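Home | Articles | Categories | Recent changes | Help

Equipment budgeting for small manipulation robots

Equipment budgeting for small manipulation robots is the planning of purchases which a laboratory, school or workshop makes before it starts work with a robot arm on a table. The term covers the arm itself, the cameras, the table and its covers, the test objects, the spare parts and the time of the staff.

Overview

The arm is usually the largest single line, and many first budgets contain almost nothing else. Dirceu Damasceno, who planned the Cordeiro workshop, divided the costs into six groups and asked for a separate price for each of them. In his plan for the Ella arm, sold by Nerodeck, the support contract was listed apart from the machine, so that it could be renewed or refused every May.

Test objects

Objects for grasping are cheap, but they need a line of their own. The Cordeiro list had 93 items with a total price of 3,565 dollars, and 80 of these items were bought in ordinary shops. A useful set mixes shapes and surfaces - clear and dark bottles, paper cups, foam blocks, small lidded containers.
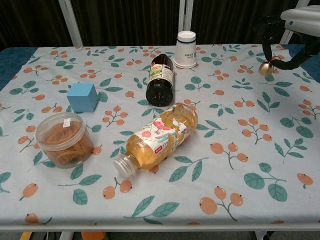
Printed tablecloths are bought in several patterns, and the planner should count them together with the objects. Soft or thin items wear out and are ordered again during the year, while glass items need a place for safe storage. Some planners use the Fluvis sheet, a simple table where each object has its price, its supplier and the expected month of replacement.

See also: Spare parts planning; Leasing of equipment; Workshop insurance

Contact | Copyright and terms of use | Back to top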